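Helent file store migration: progress report for March

Prepared for the programme office, Sikemthorpe

Summary

The move from the old shared drives to Helent is behind the plan agreed at the start of the year, and I don't think the plan was a good one. The copying itself works. The checking afterwards does not work as well as the supplier told us it would, and I would like a decision on that before the next payment is released.

Where we are

Of the 400 project folders in scope, 286 have been copied and are open to staff on the new store. The rest are waiting, mostly for owners to tell us whether they want them at all. We wrote to every owner in the first week and again when the list was revised. Replies have been slow, and a fair number of them say "keep everything", which is an answer to a different question.

The supplier's weekly dashboard gives a higher figure than ours. It counts a folder as done when the copy job ends without an error. We count it when somebody in the owning team has opened it and found what they expected. I have asked for the dashboard to be changed, or at least relabelled, and was told this is on the list. Please use our figure in anything that goes to the board.

Checking

Helent compares file sizes and modified dates by default. It can also compare contents, but that option is slow and has been left off for most of the jobs so far. I was not told it was off until I asked why the overnight runs were finishing so early. We have since turned it on for new jobs, and they now run well into the morning. Teams have noticed, and the service desk has had complaints about slow opening times before 10.

Two folders failed the full comparison. In both, the copied files opened but were older versions than the originals. Hughes, who supply and support Helent for us, put this down to files being open at the time of the copy. That may be right. It doesn't explain why the job log marked them as successful, and I have not had an answer to that part.

We have not gone back and run the full comparison over the earlier folders. I think we should. The supplier's view is that a sample would do. I would be happier with a sample if we had chosen it.

Search

Search was the main reason given for buying the product. On plain documents it is good, clearly better than what we had. On scanned drawings it finds very little unless the scan was named sensibly in the first place. The tender response talked about "intelligent indexing of all common formats" and I would want somebody to read that sentence back to them. Permissions are respected in the results, as far as our tests go, though the titles of restricted files did show up in the suggestions box for a short while. That has been fixed in the current release and we have retested it.

Previews

The preview pane was switched on for the Brallum team first, as they have the most image and model files. It shows still renders at a reasonable size without opening the original program. Very large files give a grey box and no message. Users took the grey box to mean the file was damaged, and several reported it as such. I have asked for a proper message. Colours look right on the office screens, and rotated images now keep their rotation after saving.

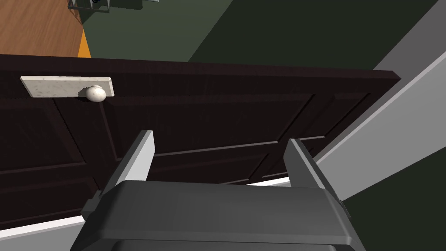
Render: dark door with cream knob and backplate, grey gripper in front.

The team say they would use previews daily. They said the same of the tagging tool last year, and hardly any tags were ever added, so I would wait for the usage logs before counting it as a benefit.

Cost

Spending is within budget, but only by leaving the training days unspent. If the full comparison is rerun on the earlier folders we will need the old servers for longer than planned, and the support contract on them will have to be extended. Hughes have offered to do the rerun as chargeable work. I have not accepted. In my view it falls under the acceptance terms already signed.

Decisions needed

Whether to rerun the full comparison on all folders copied before the setting was changed.

Whether to hold the next payment until the job log fault is explained in writing.

Whether folders with no reply from an owner should be archived read-only or left where they are. I would archive them.

Next period

We will carry on copying with full comparison on, starting with the finance folders once year end is out of the way. I am not giving a finish date in this report. The last two were taken from the supplier's estimate and we missed both.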